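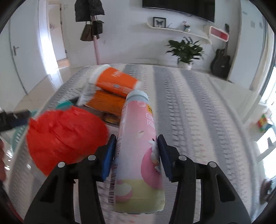 Duten opens orders for its hand-held gripper kit

The small company Duten, from Hornidville, has opened orders this April for the Distura kit, a hand-held gripper for people who want to teach robots to handle things at home. The kit costs 735 dollars. It has two fingers with soft blue pads, a camera, a charger and a case for carrying.

The user holds the tool and picks up ordinary objects with it, such as a drink bottle, a sponge or a paper cup. The camera records every movement, and the recordings can later be used for training a robot arm with the same kind of fingers.

"We wanted that a person can begin in the same afternoon when the box arrives," said Fatima Garba, who leads the product work at Duten. "You do not need a laboratory. A table or a bed is enough, with the things you already have on it."
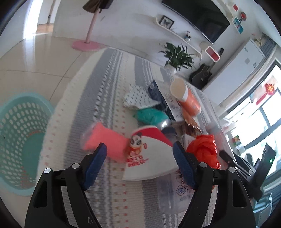

According to Garba, soft and light objects were the most difficult part of the development. The first pads were too hard and crushed paper packages, so the company changed the material and also the pattern on the surface. The battery now lasts over four hours, and an empty one can be changed without tools.

Suleiman Ajayi, who tested an early kit for the software company Haruna, was mostly satisfied. He liked the grip on bottles and boxes, but he found the handle a little thick for small hands. He also would like a better manual, as the chapter about calibration is only three pages long.

Duten says that a thinner handle is being prepared and will be sold separately. Orders placed now are sent within four weeks, and spare pads can be added to the same order.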